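Workcombe Institute of Further Studies
Certificate in Household and Small Office Organisation
Unit 4: Cases, Boxes and Labels
Handout for students, issued 31 Jan 2020
Unit tutor: Gearóid Mulcahy

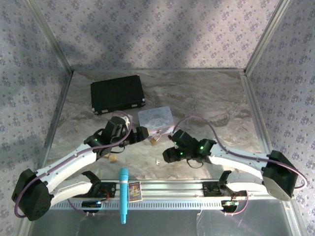 This unit follows directly from Unit 3, in which students sorted a mixed collection of papers and small belongings into groups. It is concerned with the choice of a container for each group, the marking of that container, and its position on a floor or shelf. Students who missed Unit 3 should read the notes for that unit before attempting the exercise at the end of this handout.

4.1 Terms used in this unit

A case is a container made to be carried, normally by a handle, and closed with latches, a zip or a lock. Briefcases, attaché cases and document cases all belong to this group.

A box is a container made to stand in one place. It may be moved, but it is not designed to be carried for long distances or to be opened on the knee.

A label is any written or printed marking that tells a reader what a container holds. It may be fixed to the container itself or slipped into a holder. A list kept in a separate book is a register, and the two should not be confused in written answers.

Contents are described as live if they are needed within the current month, and as resting if they are not. Students will find other words for this distinction in the Hegarty reader (live papers are there called "current"), and either is acceptable in the assessment provided it is used consistently.

4.2 The briefcase

The hard briefcase with a flat rectangular lid was for many years the ordinary means of taking papers between home and work. It is less common now, but a great many remain in cupboards and under beds, and anyone who sorts the belongings of a household will meet one sooner or later. It should be opened and examined before any decision is taken about it. Old cases often hold certificates, insurance papers, keys and correspondence which the family believes to be lost.

The following points should be checked and noted.

Lid. A flat lid allows a second object to be placed on top, though this is not good practice where the case is in regular use. Look for bowing in the middle of the panel.

Corners. Metal corner caps protect the part of the case that meets floors and door frames. A loose cap has a sharp edge and may tear paper or cloth stored beside it. It should be pressed back or removed, and the fact recorded.

Latches. Both should close without force. Where a latch must be held down while the other is fastened, the lid is probably out of line, and the case should not be lifted by its handle when full.

Lining. Check for damp, for ink and for pockets. Pockets in the lid are missed more often than any other part of the case.

Handle. Lift the empty case a short distance and watch the fixings.

A black case has one practical disadvantage in storage. On a low shelf in poor light its outline is hard to make out, and any dark label fixed to it will be passed over. A white or pale tie-on label attached to the handle is recommended. Adhesive labels should be kept off leather and coated surfaces.

The briefcase is suited to live papers. It is poorly suited to resting papers, which take up the space and are then carried about to no purpose.

4.3 The translucent plastic box

A translucent box admits enough light to show that it is full or empty, and often gives an idea of colour and shape. It does not allow writing inside to be read with any confidence, and a slightly frosted lid will obscure matters further. Students frequently argue that a see-through container needs no label. The survey carried out for this course in September does not support that view. The 366 households that replied listed 2,162 plastic boxes between them, and 309 households reported opening at least one wrong box in the previous week before finding the thing they wanted.

Plastic boxes have several merits for resting contents. They are light, they may be wiped, and boxes of the same pattern will stack. The Sondton range, which is used in the teaching store, has lids that fit any base of the same length. Students should not assume this of other makes, and lids should always be tried before they are put away separately.

Certain materials should not be placed in a closed plastic box. Leather, photographs with a tacky surface and any cloth that has not been fully aired will suffer if shut in for long periods. Papers may be kept in one provided that they are dry when they go in and that the box stands away from radiators and direct sun.

4.4 Labels and handwriting

A paper strip along the top edge of a box is quickly made and cheaply replaced, and it is the form of label most often found in homes. Its weakness is the writing. Pencil and ordinary ballpoint are faint from the start, and a strip which can be read at arm's length by the person who wrote it may be of no use to anybody else. The course standard is as follows.

Write in black permanent ink, in capitals for the first line and in ordinary script after that.

Give the contents first, then the date of packing, then the initials of the packer. "LAMPS AND FITTINGS" is a sound first line. "MISC." is not accepted in this unit.

Fix the strip to the side that will face outwards. A label on the lid is lost to view as soon as a second box is stacked above it. Where a box will sometimes stand on the floor and sometimes on a shelf, use two labels.

Replace a faded label completely. Going over old writing with a darker pen gives a double outline that is harder to read than either version.

Printed labels from the Cituso machine in the resource room may be used in the assessment, but at least one label in each submission must be handwritten.

4.5 Placing containers on the floor

There are occasions, particularly in the middle of a large sort, when containers have to stand on the floor. The order in which they are set down affects how quickly the work can be finished.

The general rule is that the container opened least often goes to the back and the container opened most often goes to the front. Some room must be left for lids. A briefcase lid swings up and back on its hinges, and a case pushed hard against a wall cannot be opened fully. A box with a lift-off lid needs no room behind it but does need a clear space on which to put the lid down. Students tend to provide for the first and forget the second.

Containers should be set square to the wall where possible. A case left at an angle takes up more floor than its size would suggest, and in a narrow room the difference may decide whether a person can pass.

Patterned floors call for a little care. Small items such as keys, clips and screws are easily lost on a mottled or marbled surface – a plain cloth or sheet should be laid down before any case or tin of small parts is opened. Busy wallpaper presents a similar difficulty for anything pinned or propped against it, and notices intended for other members of the household should be mounted on plain card.

4.6 Choosing between a case and a box

The choice depends upon three questions, which should be answered in this order.

Will the contents leave the building? If they will, a case is required.

Will they be wanted by more than one person? If so, a box in a shared place is usually better, as a closed case tends to be regarded as private.

How much do they weigh? A full box of paper is heavier than most people expect. In the teaching store no box is to hold more than around 50 files, whatever its size, and students should apply the same limit in the exercise.

Where the answers conflict, the first question takes priority. A household may quite properly keep a case for live papers beside a box for resting ones, with a fixed day each month on which papers are moved from the former to the latter. The Hegarty reader describes this arrangement at length in its second chapter.

4.7 Exercise

Working in pairs, take one case and one lidded box from the teaching store. Examine both according to sections 4.2 and 4.3 and record any faults. Sort the packet of papers provided into live and resting groups, and place each group in the container you consider suitable. Write and fix the labels. Set the two containers on the floor so that both can be opened fully without either being moved.

Submit one page, signed by both students, which gives the faults found, the wording of each label and the grounds for your choice of container. A sketch plan may be attached but will not be marked.

All cases and boxes are to be returned to the store empty, with latches closed and lids fitted. Used label strips should be peeled off in full.

Reading for Unit 5: Hegarty reader, chapters three and four (drawers and shallow trays). Please bring a soft pencil and a tape measure.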